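Home Baking Without Wheat
Handout for lesson 2: Cookies and small cakes
Teacher: Rosalba Gatti
16/03/2021

What we did last time

In the first lesson we made the flat bread with buckwheat and we spoke about where gluten hides in the kitchen. Please remember the wooden spoons and the old toaster. If a person in your family has celiac disease, these need to be separate. If you only prefer to eat less wheat, you can be more relaxed.

Why the cookie spreads

In wheat dough the gluten makes a net, and this net holds the butter while it melts. Without it the butter runs faster than the flour can set, and we find one big flat cookie on the tray. There are several ways to help, and you can use more than one in the same recipe.

Chill the dough. The butter must be firm when it enters the oven.

Let the flour drink. Rice flour takes water slowly. After mixing, wait 20 minutes before you shape anything. The sandy feeling on the tongue, which many of you wrote to me about in January, comes mostly from flour that had no time to drink.

Use a binder, but little. Half a teaspoon of xanthan gum is enough for one tray. With too much of it the cookie becomes like rubber.

Flour blends

You can buy a blend or make your own. Mine is rice flour, potato starch and a smaller part of sorghum. Annunziata Marchetti, who teaches the bread course, prefers millet in place of sorghum because it is sweeter. Both are good. If you buy a blend, read the label first - many already contain a gum, and then you must not add more.

Weigh the flour. A cup of starch and a cup of sorghum have very different weights, so cups give a different cookie each time.

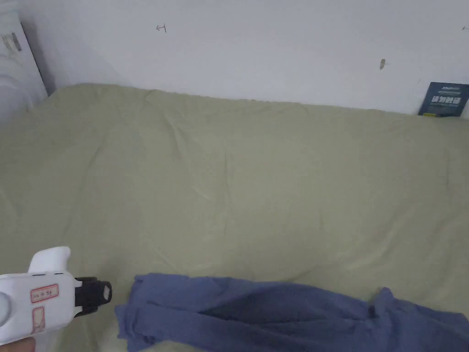

Basic cookie, one tray

Beat the soft butter with the brown sugar until it is pale. Add one egg and a little vanilla. Mix the flour blend, the gum, the baking soda and the salt in another bowl, then put everything together and stir. With gluten-free dough you cannot overwork it as you can with wheat, so stir well.

Rest the dough, then chill it. Make 8 balls and leave much space between them. Bake in the middle of the oven until the edges are brown and the center still looks soft. Leave the cookies on the tray until they are firm, otherwise they break in your hand.

For ice cream sandwiches, press the balls a little before baking and freeze the cookies before you fill them.

For next lesson

Bake the basic cookie two times, once with the rest and once without, and write down the difference. Bring one of each in a closed box with your name. Please write also which flour you used, and if you changed the sugar.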